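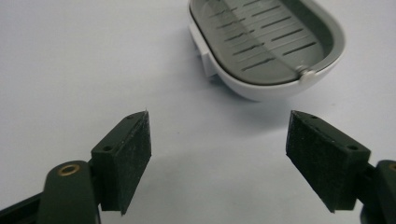 Lunon is a software company. We write the programs that let robot arms and grippers handle the ordinary things found in homes, clinics and small workplaces. Our work covers perception, motion planning, low-level control and the tools that engineers use to record, inspect and replay what a machine has done. Much of it begins with something as plain as a white soap dish on a white tabletop, with the two fingers of a gripper standing open a short distance away. A pale object on a pale surface is difficult for many vision systems, and the soft gray shadow beneath the dish may carry as much useful information as its outline. Our perception group spends a large part of its time on exactly such cases.

Home | About Us | Software | Research Notes | Careers | Contact

About Lunon

Posted in March by the Lunon Communications Office

The company was formed by a small group of engineers who had worked on factory automation and wished to apply the same discipline to less orderly places. In a factory, parts arrive in known positions and under steady light. In a bathroom or a kitchen, a cup may be turned any way, a tray may be shiny, and the same kind of object may come in many shapes. The founders took the view that better software was the shortest road to useful machines, and the company has kept to that view. Lunon does not manufacture robots. Our programs run on equipment made or chosen by our customers, and we are careful to keep them independent of any single arm, camera or gripper.

Our main office is in Grudcombe, where the company occupies the upper floors of a former printing works. The software teams share one floor with the test benches, so that an engineer who changes a planning routine can see it run on the same afternoon. A second, smaller office handles customer support and documentation.

What We Make

Lunon maintains 2 principal products, Kivi and Rodow. They may be used together or separately, and each is supplied with full technical documentation.

Kivi is our perception and planning package. It takes in camera images, estimates where objects are and how they are turned, and proposes places where a gripper may safely close. Each proposal carries a score, and the reasons behind the score can be opened and read. Our customers asked for this early on. An operator who is told only that a grasp was rejected can do very little, whereas an operator who is told that the far side of the object could not be seen can move the camera and try again.

Household goods have shaped Kivi a great deal. A dish with a rounded shell, a recessed tray and a squared bracket at the back presents several possible places to take hold, and they are by no means equal. The rim may be thick enough to pinch. The bracket offers flat faces, but a grip there may leave the weight of the dish well to one side. The slots in the tray make a strong pattern in the image and are of little use to a pair of fingers. Kivi is designed to separate features that help to locate an object from features that help to hold it, and to keep the two lists apart throughout the planning stage.

Rodow is our control and recording package. It carries out the motions that a planner requests, watches the forces and speeds as they occur, and writes everything to a single timed log. Camera images, finger positions and commands are placed on one clock. When a grasp fails, an engineer can step backward through the record and find the moment at which the plan and the motion parted company. Rodow also includes a review tool for labeling recorded attempts, which many of our customers use more than any other part of the package.

How We Work

Every change to our software passes through the same sequence. It is tested first in simulation, next against stored recordings, and last on physical equipment. The stored recordings are the heart of this process. Our current reference collection holds 187 object types, selected to give trouble in different ways. It includes clear plastic, polished metal, soft cloth, dark objects on dark surfaces and a good deal of white plastic. A release is held back if it performs worse than its predecessor on any group of objects in the collection, even where the overall result has improved.

We attach particular importance to the approach, meaning the period before the fingers touch anything. Many published results concern the moment of contact. In our experience a large share of failures can be traced to an earlier point, when the gripper was still open and the system had already settled on a poor estimate of depth or angle. Kivi therefore continues to revise its estimate as the camera draws nearer, and Rodow is able to accept a corrected path without stopping the arm. The rules under which a correction may be accepted are set by the customer and are recorded with every run.

Calibration receives similar attention. Where a camera travels with a gripper, the fingers are often in view, and their known shape gives the software something to measure against. Features such as screw holes, metal inserts and the edges of a grip pad can serve as reference points between formal calibrations. Our tools compare where these features ought to appear with where they do appear, and they warn the operator when the difference passes a set limit. Wear and dust on the pads can alter their appearance over time, and the comparison is written to tolerate a certain amount of it.

Our Teams

The company is organized into 5 groups: perception, planning, control, tooling, and quality. Each group publishes its own work schedule and holds an open review that any employee may attend. The quality group reports directly to the board and has the authority to stop a release.

Engineers are expected to spend part of each year outside their own group. A member of the planning group may pass a season with tooling, and a member of the control group may help to label recordings. We have found that people who have labeled several hundred failed grasps write clearer error messages.

New employees begin with a training period of 3 weeks. During this time they assemble a working pipeline from our own public documentation, without private assistance, and submit a list of every place where the documentation was unclear. The lists are kept, and the tooling group is required to answer each entry.

Working with Schools and Partners

Lunon supports teaching laboratories that wish to give students practice with complete systems. Participating schools receive Kivi and Rodow under a teaching license, together with a set of recorded runs that can be studied without any hardware. Course materials cover camera models, grasp selection, path planning and the reading of logs. Instructors are free to change the materials and are asked only to report errors.

For commercial partners, a project normally opens with a study of the objects to be handled. Partners send us samples or recordings, and we return a written account of which items our software can manage at present, which will need further work, and which we would advise against attempting. The account is supplied before any contract for the main project is signed. A number of inquiries end at this stage, and we consider that a proper use of everyone's time.

Data and Responsibility

Recordings made in occupied homes and workplaces remain the property of the customer. They are added to our reference collection only under a separate written agreement, and they may be withdrawn. Faces, documents and screens are removed before any recording is seen by our labeling staff. Our own recordings are made on company premises with objects purchased for the purpose — most of them from ordinary household shops.

Safety limits in Rodow are held apart from the planning software and cannot be raised by it. A customer who wishes to change a limit must do so at the controller, and the change is entered in the log.

Inquiries

General questions may be sent through the contact page. Requests for teaching licenses are reviewed in January and again before the fall term. Applicants for engineering positions should consult the careers page and include a short sample of technical writing.

Comments (4)

benchtop_reader: Does the teaching license cover the review tool, or only the control side? We would mainly want the labeling part.

Lunon Communications Office: The review tool is included in the teaching license, along with the recorded runs.

palegrey: Good to see white on white taken seriously. Our lab lost most of a semester to a set of white bowls. Is there a list of the object types anywhere?

mtoolroom: The finger check for calibration has been useful for us, though the default warning limit is too tight for older grippers. Please put that in the manual.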